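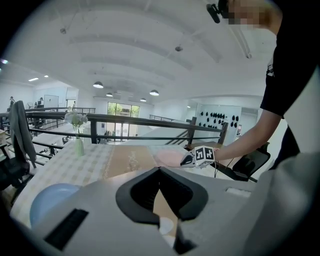 Workplace Equipment Group – Reviews

Sketari hand-held gripper, seen at the Nuridstead open day
February 2020, by Dima Khasawneh

Nuridstead ran its demonstration at a table on the mezzanine, laid with a checkered cloth, a runner and a pink plate. The operator works the gripper by hand and wears a small device at the temple. The marker block on the tool carries square black patterns on its faces, and a thin cable hangs from the unit.

I was given 20 minutes with one. The stated weight is 500 grams, and it feels like more at arm's length. The jaw closes evenly and the trigger has little play. Plates are the hard case: the rim has to be approached low, and I missed it twice. Bowls were easier.

The cable is the weak point. It drags toward the table edge and pulls the wrist slightly off line – a clip on the forearm would help. The Hennessy unit I tried in December had the same fault and a stiffer trigger.

Setup took the staff around 14 minutes, most of it calibration. The manual runs to 139 pages and has no index.

Good jaw, poor cable routing. I would take it over the Hennessy for table work. Cerkholm had no unit on show.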